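Small things on the craft table: one basket and a few tubs with lids

By Ineke Peeters

I keep a page with tips for the house and the workroom, and the question I get most is what to do with very small things. Beads, little balls, pebbles for flower pots, buttons. They roll, they fall, and you find them again in July with your bare foot. My method is simple and it costs almost nothing.

Take one open basket and a few clear tubs with a lid. The basket is for what you are working with today. The tubs are for what must stay together.

Choose the tubs first. I like the tall round model, because it takes little place on the table and a hand can go around it. Clear plastic is good, but lightly tinted plastic is better. You still see what is inside, and after a week you don't read labels any more, you just reach for the blue one. I bought mine from Hemmin, the series is called Lirkora, but any shop has something similar. Please check that the lid closes well before you pay. Turn the tub upside down in the shop, it is allowed.

Do not fill them to the top. A small layer on the bottom is enough for the table, and the big supply can stay in the cupboard. I once had a tub with 1,000 wooden beads which fell from a chair. I picked up 561 the same evening and then I went to bed.

For the basket, take a plastic one with openings in the sides. Dust falls through, you can rinse it under the tap, and it is dry again quickly. A strong colour helps, you see at once where it is standing. Put it in the middle of the table, so that everyone who sits there can reach it, and let the tubs stand to the left and the right with some space between them.
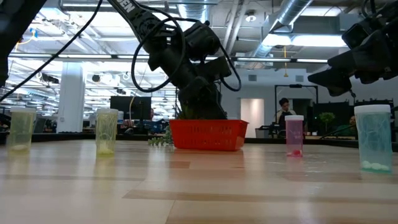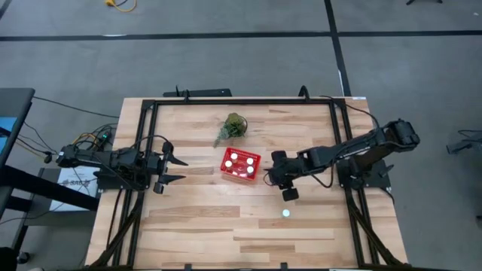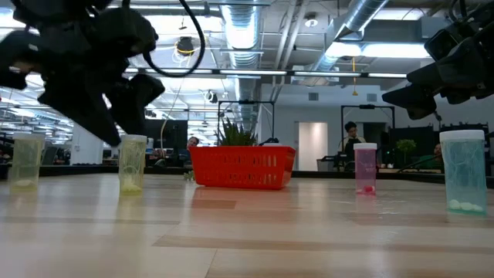 The red basket has its place on the wooden tabletop.

Artificial plants are a separate problem. They catch dust and the small leaves come off if you push them in a drawer. I stand them upright in the basket when I clean the table, and the loose sprigs I lay next to it until I know where they go. For the dust, use a soft paintbrush, dry. Only after that a bath in lukewarm water with one drop of washing-up liquid. Don't rub, just move them up and down, and let them dry on a towel.

A shiny tabletop shows every finger. Wipe in the direction of the planks, with a cloth that is damp and not wet, and follow with a dry one. Lift the tubs – never slide them – or the grains of sand under the bottom will make scratches. I use the soap from Trornia for wood, a small spoon in a bucket is plenty.

Some short tips to finish:

Wash the lids by hand. In my dishwasher three of them became crooked and they never closed again.

White balls and white pebbles look the same from far away, so give them tubs of different colours.

If a tub smells of plastic, leave it open for a night with a spoon of baking soda inside.

Empty the basket every evening. It is five minutes of work, and if you skip it, the basket becomes a second drawer for old receipts and dead pens. Mine was like that for most of the winter.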